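Folding tees on a table: how do you get them all the same width?
Laundry and Linens > Folding, Sorting, Storing

plilby_mom
Good morning all, and I hope you'll forgive a long first post, I've been reading along since May and finally got brave enough to sign up. My question is about T-shirts. I have two teenagers and a husband who has kept every giveaway tee from every fun run since college, and the pile has reached the point where I moved the whole operation off the bed and onto a proper table, thanks to some good advice I read in the old threads. It has been a real joy for my back! But I still can't get the things to come out alike. I lay one down, I smooth it, I bring one side over, and by the time I've got the sleeve tucked the whole shirt has crept sideways and there's a lump in it the size of a dinner roll. The old soft ones are the worst, the ones where the print has gone all faded and the cotton has no body left to it.

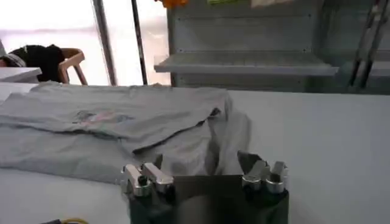

I've tried a folding board and didn't love it, because my husband's shirts are wider than the board and the kids' are smaller, so I was forever fussing. What I'd like is a way of doing it by hand that gives me a stack I can stand back and admire. Is that too much to ask of a person who also has to make supper?

Somboon
Welcome! Not too much to ask at all. I folded at my aunt's shop in Grevport for 3 years, so I've had some practice, and the thing I'd tell you is that the lump almost always comes from the sleeve. You're folding the side over with the sleeve still bunched underneath. Lay the shirt face down, reach in and pull both sleeves out straight, and run your palm from the middle out toward each one. Then bring the side over, and fold the sleeve back on itself so it lies along the edge you just made. Same on the other side. Bottom hem up toward the collar, then once more, and flip it.

For the width, use your hand. Spread your fingers and put your thumb at the middle of the neckline, and your pinky is where the fold goes. It's the same hand every time, so you get the same shirt every time.

larnus_lane
I'm going to respectfully disagree about face down, and I know I'm in the minority here, I've been in the minority on this board for 2641 posts and I'm quite comfortable. If you start with the print up, you can keep it centered while you work. Face down you're guessing, and half the time you flip it over and the picture is sitting way off to one side. I go sideways, too, with the shirt lying across the table and the hem along the front edge, so I'm not reaching over the whole length of it. 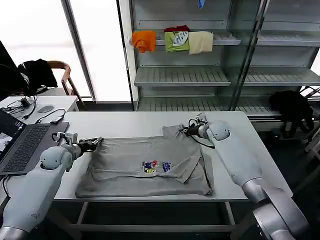
Gray tee lying crosswise, print up, one side folded over.

You take hold at the hem side and up by the collar, and give it a gentle tug between your hands before you commit to the fold. The tug is what gets the wrinkles out. Smoothing with the palm just pushes them somewhere else, in my opinion.

Somboon
Well, we did stacks of 240 for the summer camps and every one went face down, so I'll stick with mine! But I'll give you the tug. The tug is good.

plilby_mom
Oh this is wonderful, thank you both. I did a dozen your way, Somboon, and then a dozen the other way, and I have to confess the print-up ones looked nicer but took me longer. Can I ask about the table itself? Mine is an old pine one and the shirts catch on it.

Léonie Pruvost
Hello from the quiet end of the board. I've been folding for our church rummage sale longer than I care to say, and I think we spend too much time on the fold and too little on the table! Pine is lovely but it grabs. You want something smooth and pale, and you want it wiped down before every session, corners included, with a damp cloth and then a dry one, because a light top will collect marks and you won't notice until one of them is under a cream-colored shirt.

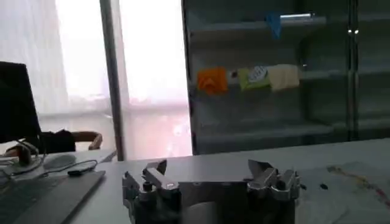 My own rule is one table for clothes and no other business on it, and I have broken that rule more times than I've kept it. It starts with one little thing set down for a minute. Before long you have the laptop over on the left, a mouse pad behind it, a cable trailing along, and faint reddish and yellowish smudges over on the right side of the top, and now where are you going to spread out an extra large? Try baking soda and a little water on smudges like those, very light pressure, and test a corner first. And do fold beside a window if you have one. Daylight shows up a stain on a shirt far better than my kitchen bulb ever did.

larnus_lane
Baking soda will dull a glossy finish, so please be careful with that one. I'd go with plain dish soap and patience.

Léonie Pruvost
Fair point, and mine is a matte top, so I should have said.

Somboon
If you're stuck with the pine, plilby_mom, throw a flat cotton sheet over it and clip it underneath. Pull it tight or it'll creep along with the shirt and you'll be back where you started.

plilby_mom
Sheet is on, clipped at the corners, and the lump is gone from everything except one very old fun run shirt that I believe is past saving. Now I just need to find somewhere to put the stacks. Does anybody stand theirs on edge in the drawer, or is that only for people with deep drawers?

larnus_lane
Deep drawers only. Measure first, and start a new thread, Somboon and I disagree about that too.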